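I bought the car in November, from a widow in Wirkley who wanted the garage back. It is an old estate car, older than my marriage, dark green where it is not brown, and my wife asked me only one question, which was where we would put the shopping. I said in the boot. She went to look at the boot and came back and did not ask again.

Now I have had it long enough to write something about it. I am not a mechanic. In my first country my uncle repaired everything in our street and I held the lamp for him, so I know the names of many parts in a language that is of no use to me at the parts counter. The first time I needed the small rubber piece that holds the exhaust, I had to draw it on the back of a receipt. The man looked at my drawing for a long time and then brought me exactly the right one, so I go back to him now for everything.

The boot floor was the first job. There was a hole under the carpet as large as my hand, and round this hole a second, more dishonest hole which somebody had covered with filler and paint. I took it to Bleddyn Yorath, who has a unit behind the old dairy and does only welding. He pushed his screwdriver through the floor in four more places, quite gently, and wrote 522 pounds on a piece of card. I had hoped for a smaller number. But he showed me the new metal before he painted it and the work is very clean, so I do not complain about the money any more, or only at home.

The second job was the starting. On cold mornings the engine turned but did not catch, and on warm mornings it started at once and made me feel foolish for worrying. I changed the plugs and the leads, then the coil. Each time I was sure, and each time it was better for two days. On a Tuesday it stopped completely outside the chemist and Hefin Gittins towed me home with a rope I would not have trusted with a goat.

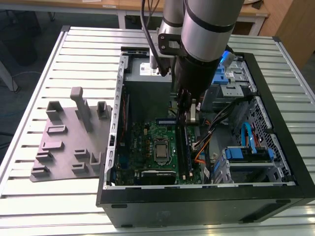
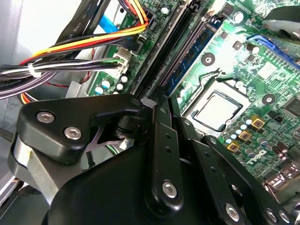
It was Hefin who said to look at the earth strap. This is the thick braided cable that goes from the engine to the body, and on my car it goes to a bolt low down behind the battery, where the water collects. From above it looked perfect. When I took the bolt out, the underside of the ring was green and white and came away like pastry. I cleaned the place to bare metal with a wire brush, put on a new strap and some grease, and it has started every morning until now. The strap was the cheapest part of all the parts I have bought. The old coil is in a box in the shed, and I think there was never anything wrong with it.

If you have the same trouble, please measure before you buy. Put one lead of the meter on the battery negative and the other on a clean part of the engine, and ask someone to turn the key. The reading should be very small. Mine was more than 2 volts, so a large part of the battery's strength was being lost in that one dirty bolt. I owned the meter the whole time. It was in the kitchen drawer with the candles.

What is still to do: the driver's window goes down willingly but comes up only if I help it with my palm. There is a noise from the back left when I drive over the bridge, and only over the bridge. Gwawr Jarman, who had the same model for many years, tells me it is the upper bush of the damper and that I should change both sides together. She also gave me her workshop manual, with her own notes in pencil, which are better than the printed text. Next to the page about the heater she has written only "no".

The heater I have decided to leave. We wear coats.

I drove it last weekend to see my wife's cousin, 50 miles each way, mostly on the small roads. It used no water and a little oil. A man at the petrol station told me his father had one, and then he told me about his father, and I stood there with the cap in my hand for a good while. This happens nearly every time I fill it. In my old hatchback no one spoke to me in nine years.

The next thing will be the tyres. They have plenty of tread but the side walls have small cracks, and Bleddyn says he would not drive his dog on them. I have a price for four, fitted, and I am waiting for the end of the month before I show it to my wife.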